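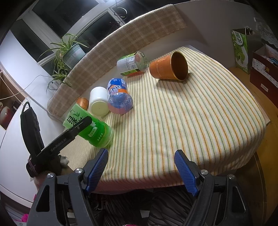
Skerkum: tabletop tidying demonstrations

README for the October release

What's in this release

Skerkum is a set of 661 demonstrations of one small chore, clearing drink containers off a table. We started it to get a decent answer to a question we keep arguing over at Imance: can a machine do this yet, in a normal home, with normal stuff? So far the answer is "partly", and the part that works has gotten a lot bigger since spring, and we're pretty thrilled about it!

Every demonstration was recorded by a person using a two-finger hand-held gripper. The policy never sees the person's plan, only the wrist view and the finger opening.

Split

train: 500
validation: 61
test: 100

The test tables don't appear in train. Please keep it that way if you re-split.

The chore

Bottles, cups and cans go from the table into a bin or onto a tray. Things may be standing or lying down. We care most about the ones lying down, because a bottle on its side rolls when a finger brushes it, and a cup on its side gives you the choice of pinching the rim or going around the body (both are in the data, and we left the choice up to whoever was holding the gripper). Table covers are whatever was on the table. Striped cloth turned out to be a good stress test for our first depth model, which kept seeing edges where there weren't any.

Fields

episode_id: string
split: train, validation or test
start_state: standing, lying or mixed
target: bin or tray
opening: finger opening per step, 0 closed, 1 fully open
pose: gripper position and rotation per step, relative to the first step
outcome: done, dropped or gave_up
notes: free text, often blank

Episodes run at most 60 seconds. Anything longer was stopped and marked gave_up, even when the person was close.

Can machines do it yet?

We trained a baseline called Salian on the train split and ran it on a Tarketti arm, with 100 single-object tries on tables it had never seen. It finished 66 and failed 34. Most of the failures were clear plastic bottles. The fingers closed a little early, the bottle spun away, and the arm went on to carry nothing very carefully to the bin. Cans were the nicest surprise, lying down or not.

Whole tables are another story. Salian tends to go back to the spot it just cleared, and it has no idea when it's finished. If you have a fix for that we would love to see it.

Known problems

Soft cups are underrepresented.
Pose drifts when the gripper passes close to a plain wall.
Some lying bottles are tagged mixed when nothing else was standing. Fix is coming.
No liquids on purpose. Spills are logged as dropped.

Changes since the last release

Added tray targets. Renamed width to opening. Removed duplicate episodes from validation.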